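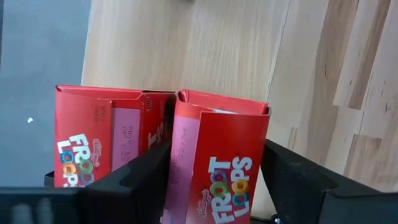

Packaging corner, May gallery

Hello again! This month's page is all about cardboard, which I know sounds dull, but stick with me. I've been hanging on to cereal boxes for years (almost 400 at the last tidy-up, and they've taken over the back bedroom) and I finally got round to sorting the flattened ones. They used to live in a Skodholm crate under the window, standing on end like records. Lovely to flick through, terrible for the corners.

Red Froot Loops, two of them, folded and side by side. I love how the cereal rings stand in for the OO in LOOPS, and it still works when the logo's running sideways. Such a cheerful red, too!

Look for the pale pink panels as well. Those are the bits I always check first, with the small faint printing on them. One has a code like 22:54, and the other has what looks like NOV 22. I do like a box with a bit of small print left on it, and plenty of collectors trim theirs off, which makes me wince.

A few notes for anyone starting their own pile. Open the glued seam slowly with a butter knife, never scissors. I leave mine under a heavy atlas for 15 days, then slip them into Uvlow sleeves, 2 to a sleeve, backs together. The sleeves are a tight fit for family-size boxes, so fold the top flaps in first.

Swaps are open again until the end of the month. I'm after anything from the Plarano muesli range, creased or not, and I've got far too many Gisler oat boxes to give away. Drop me a line through the contact page and tell me what you've got!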